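Power strip on the bench: fix it down or leave it loose?

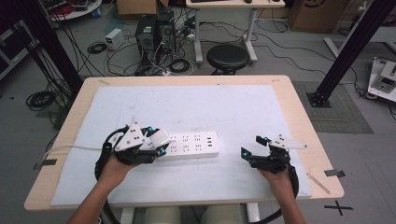

Posted by elis_bench (Edmund Lis) -- May 27, 2024

White multi-outlet strip, USB ports at the right end, cord off the left side of the table. It sits on a foam board. Screw it down or leave it?

wrobel_e wrote:
Leave it. Foam won't hold a screw. Add up the loads first -- mine came to 1538 W with the heater on.

preneck23 wrote:
Disagree. A loose strip gets dragged by its own plugs. Double-sided tape, 100 mm at each end. Mine has held since July.

wrobel_e wrote:
Tape on scuffed foam peels. Clamp it to the wood margin.

elis_bench wrote:
Load is nearly 1000 W. Will try the clamp. The towers on the floor stay on their own strip.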